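How Do You Shop for a Robot?

Suppose the kitchen at Brostance School wants a robot to help put the dishes away. You might think the grown-ups just pick the shiniest one and bring it home, but there is a good deal of thinking to do first, and quite a lot of adding up!

Shobha Rai plans the kitchen's money, and she begins with the jobs. Will the robot lift cups? Plates? Big soup pots? A plate is a tricky thing to hold, you see — it is smooth and wide, and it can chip if you squeeze it too hard.
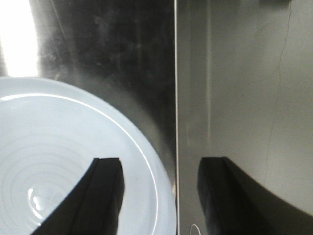
So the fingers matter very much. Robot fingers wear out, a bit like the soles of your sneakers, and a sensible shopper buys spare ones. In Shobha's plan each pair costs $67, and she would like 5 pairs in the cupboard. Can you work out how much that is? (It comes to $335.)

Then there is the arm itself, and a sturdy table to bolt it to, which is another $91. All of these numbers go on one long list called a budget, and Shobha leaves a little money over at the bottom for surprises. You could try making a budget of your own, perhaps for a birthday party or a hamster.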